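Boxing > Amateur and Club > News

Butlow club gets its ring back before the spring tournament

By Leilani Alcantara 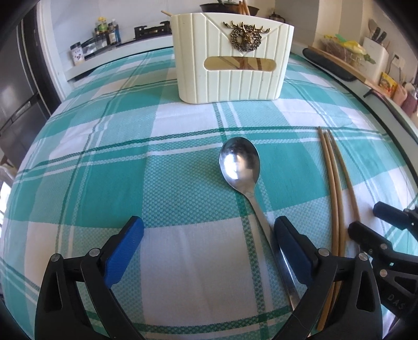 A spoon on a plaid tablecloth.

The Cartwright Boxing Club in Butlow will train in a full-size ring again from January, after almost two years of sparring on mats. The club bought a used ring from a gym in Herngate that closed its doors last summer. The price was $2,521, with the ropes, the corner pads and the steps included, but without the canvas, which was too damaged to keep.

Head coach Dorin Maslak told me that the missing ring was felt most by the younger boxers. On mats you can learn to punch and to move your feet, he said, but you do not learn what it means to have ropes behind your back. At the regional event last season, three of his juniors lost on points, and in all three bouts the judges gave the last round to the boxer who controlled the center.

"They went backward until they touched the rope, and then they looked at me," Maslak said. "I could not be angry with them. Where should they have learned it?"

The old ring was taken apart when the club had to leave its rooms above the bus garage. Two of the floor beams had cracks, and the new place, a former carpet store on the east side of Butlow, had at that time a ceiling too low for the corner posts. The ceiling panels have now been removed over one half of the hall. The other half stays as it was, with the heavy bags and the weights.

Most of the money came from the members. An evening of exhibition bouts in the school gym sold 184 tickets, and the rest was paid from club savings. The software company Fludari, which has its office in the same street, gave the new canvas. Its name will be printed in one corner, and Maslak asked that the print should not be slippery. This was tested with wet shoes before he agreed.

The first to use the ring in competition should be Teresa Vinh, who boxes in the women's lightweight class and has 9 wins from her first 11 amateur bouts. She has been traveling to Herngate for her sparring, and when that gym closed she had to drive still farther. Vinh said she is glad to sleep one hour longer. She did not want to speak about a possible professional contract, and her coach also kept quiet on this subject.

For the spring tournament the club expects visitors from six other towns. There will be junior bouts in the afternoon, and the senior program starts at 7 p.m. The hall can take 100 spectators when the ring is standing, so tickets will be sold only in advance. Children of club members do not pay, but they also need a ticket.

The club is still looking for a second timekeeper and for somebody with a trailer, as the seats must be brought from the school. Beginners' training stays on the same evenings as before, and the first two sessions are free. Gloves can be borrowed, but hand wraps must be brought from home.

Comments (4)

rightcross_pete
Good news. I boxed in the old ring above the garage and the floor moved when a bus went out under you. Hope this one is level.

Marjan K.
Is the beginners' group also for people over 40? I called the number but got only the machine.

southpaw88
@Marjan K. Yes, I started there at 46. Bring water, the hall gets very warm.

gym_mom
Three juniors lost, but one of them was a really close decision! Please write that too. He trained so hard for it.

Contact the sports desk | Copyright Butlow Sports Page, all rights reserved | Back to top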